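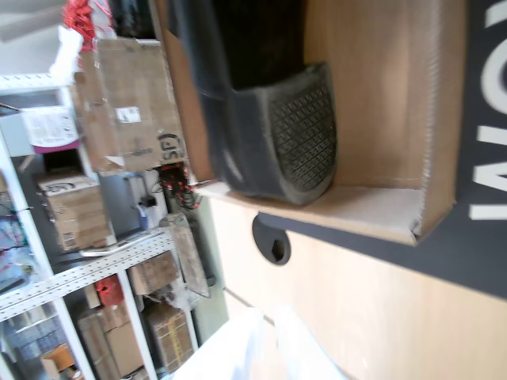
Rubber floor mat in an open cardboard box on the packing counter.

Home | Shop Mats | Fit Guide | Returns | FAQ

Filed under: Shipping & Packing

Floor Mat Shipping FAQ

How are Trerkby mats packed?
Single mats go in a plain cardboard box. We stand the mat on edge and let it curl a little against the side. Sets of 4 go in a larger box, front mats first.

My mat came out curved. Is it damaged?
No. Lay it flat, face up, in a warm room for 8 hours. Don't use an iron or a heat gun. If a corner still lifts after that, write to us.

Which carton do you use?
It depends on the mat. The Vendov front mat ships in carton 208. Bansal trunk liners are too wide for it and go out rolled. 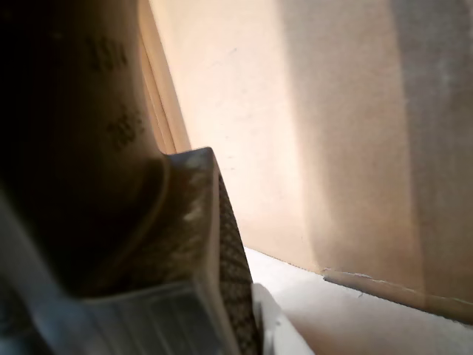
Cartons are reused when they are in good shape, so yours may have old markings on the outside. Go by the packing slip – it has the part number and the side of the car.

Can I send a mat back in the same box?
Yes, as long as the bottom is still sound. Tape over the old label. Returns go to the Zustunex warehouse, and the address is on the back of your slip.

Do you take shop orders?
Yes. Orders of more than 1000 mats ship on pallets and need a loading dock. Place them by November if you want them before the holidays.

Last updated: October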